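Can a machine do the laundry yet?
Posted 07/09/2021

My washing machine has washed my clothes without help for years, and I have never once thanked it. What it won't do is open its own door, go find the socks, or take any interest in what happens to a wet duvet cover. That part is still me.

So whenever somebody announces that household robots are nearly ready, I ask about the door. Ashwin Gounder, who has worked on this stuff longer than I've been complaining about it, sighs when I do. He says the door is a perfectly good question and could I please ask a different one. 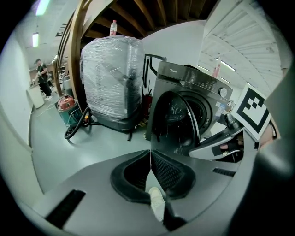
A door has a hinge you can't see, a catch that wants a certain amount of tug, and an arc it insists on swinging through. You learned all that when you were four, probably by shutting your sister's doll in there. A robot has to get it from somewhere, and the popular answer these days is from us: a person does the job holding a pair of grippers, over and over, and the software is supposed to get the idea. Garba Ogundipe's project, which is called Lemon (he swears this was a compliment), wanted 200 good runs of one chore before he'd even discuss results. I've opened washers more often than that and I still slam mine.

Try it with two rubber fingertips per hand sometime. I practiced at home with salad tongs and one pillowcase, and I had to lie down afterward.
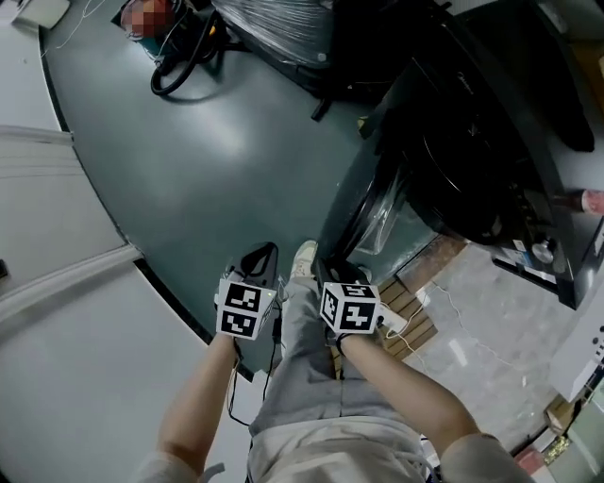

Two grippers, one washer, and a lot of floor to look at.

My own scorecard, for what it's worth. Washing: solved, before I was born. Vacuuming: solved if you own no rugs, cords or cat. Opening the washer: getting there, on a good day, with the washer it knows. Loading it: ask Ashwin, and bring him a coffee first. Folding: I'll believe it when it does a fitted sheet, and I'd want to watch from close up, as I've never seen a human manage one either.

Garba thinks I'll have to eat these words by next May. I've told him I'll do that the same day something else empties the lint trap.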